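The Small Cabinet That Ate My Desk

I grew up in a house with a third drawer. You know the one. First drawer cutlery, second drawer tea towels and the rolling pin, third drawer everything the family had ever owned and couldn't classify. Batteries of uncertain charge, birthday candles with the wicks already black, a tape measure that no longer retracted. My mum could put her hand in without looking and come out with the right Allen key, and I've spent my adult life trying to be that woman (with mixed results).

So it probably won't surprise you that I've become a bit of a nut about little drawers. I don't mean chests or tallboys or any of the serious bedroom stuff. I mean the two-drawer cabinet that sits on top of something else, small enough to pick up and carry into another room when you get sick of looking at it. I started with one. I won't tell you where I'm up to now, but my partner has asked that the laundry be left alone.

The first came from Pakis, a secondhand shop in Pender with a rack of old curtains out the front and furniture stacked so high up the back that you need to ask for a ladder. It was 23 dollars. The bottom drawer stuck and somebody had lined both of them with wallpaper, a brown and orange pattern that I left in because I loved it. I rubbed a candle stub along the runners and it's been sweet as ever since. Well, sweet in dry weather. In February you've got to give it a thump.

After that I got fussy. I started noticing handles, for a start, and once you notice handles you can't go to anybody's house in peace. Round knobs are lovely to look at and hopeless if you've got hand cream on. Cup pulls collect crumbs, and I know this because I've cleaned them out with a cotton bud. My favourite by a mile is the plain wire pull, a bit of bent black metal you can hook one finger through while the other hand's holding a cup of tea. On pale oak they look terrific, too. The black gives your eye somewhere to land and the timber gets to do its thing, all that grain wandering across the front.

I had a long talk about grain with the woman behind the counter at Hultdale, a joinery place that does boxes and small cabinets on the side, when the kitchen jobs are quiet. She reckons people choose with their eyes from the front and then get home and find out they've bought something with sides. Turn it around before you pay, she told me. Look at the side panels, look at the back, pull the drawers right out and look underneath. Quite often the sides are a different tone from the front and that might bother you, or it might not. I've decided I like it. A cabinet with a darker side looks a bit like it's standing in late afternoon light, even at nine in the morning.

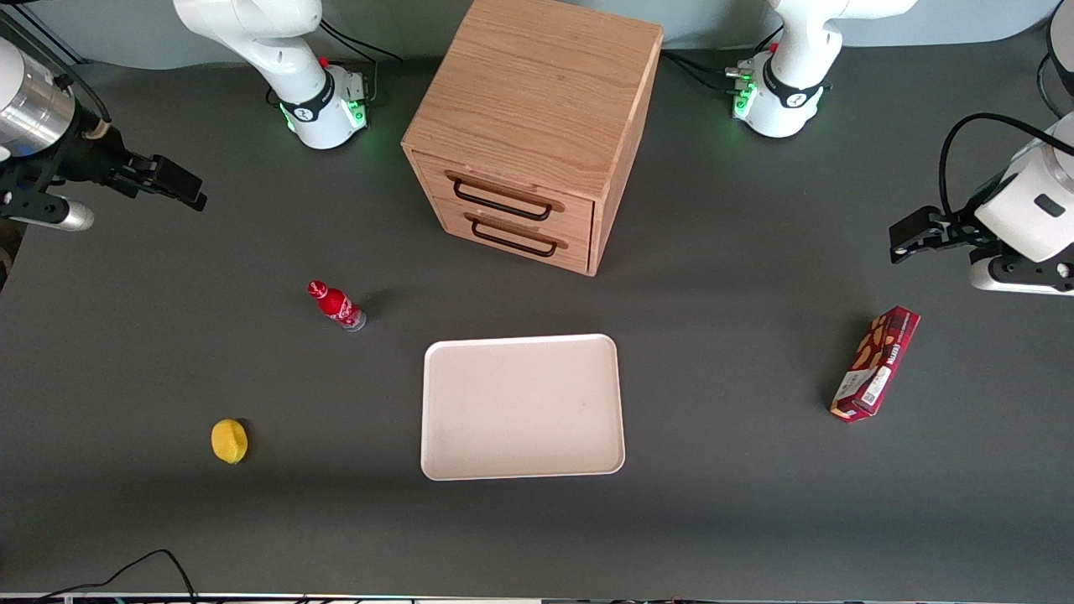 The big question with two drawers is what goes where, and I have strong feelings. The top drawer has to be for things you reach for every day and the bottom one is for things you'd be annoyed to lose. That's my whole system! Mine at the desk has pens, stamps, the good scissors and lip balm up top. Down below there's the passport, spare keys, warranty cards for things I've probably thrown out, and a packet of liquorice that the rest of the household hasn't found.

And then there's the lid, by which I mean the top, by which I mean the bit that ruins everything. Any flat surface at elbow height is going to get used. I cleared mine one night in June and I'd managed to build up a plant saucer, three library receipts, a single glove and an empty soft drink bottle I'd been meaning to take out to the recycling. The bottle had rolled off twice by then, and I'd put it back up there twice, like a person with no bin. These days I allow a lamp and nothing else. If I put something down next to the lamp I have to deal with it before bed, and I stick to that rule perhaps two nights out of three.

If you want to have a go at doing one up yourself, it's a good first project, much kinder than a chair. Give it a light sand along the grain and then an oil you can wipe on with an old T-shirt. I used a tin called Kirui that the hardware shop had on special for 32 dollars and I've still got most of it left, so go halves with a friend. Take the handles off first. I didn't, on my second one, and there's a shiny halo behind each pull that I see every single time I sit down. Keep the screws in a cup, and don't let it be a cup anyone's likely to drink from.

Measure before you buy new handles as well. The holes are never where you think. I brought home a beautiful pair and they were out by the width of a pencil, so back they went, a 70 kilometre round trip with a stop for a vanilla slice. (The slice was excellent. I'd do the drive again.)

My mum came to stay a while back and had a good poke through the lot, the way mums do. She opened the desk one, top and then bottom, and said it was all very tidy and where did I keep the string? I didn't have any string. She went out to the car and got me some from the glovebox, and it's in the top drawer now, next to the stamps, though strictly it should be in the bottom.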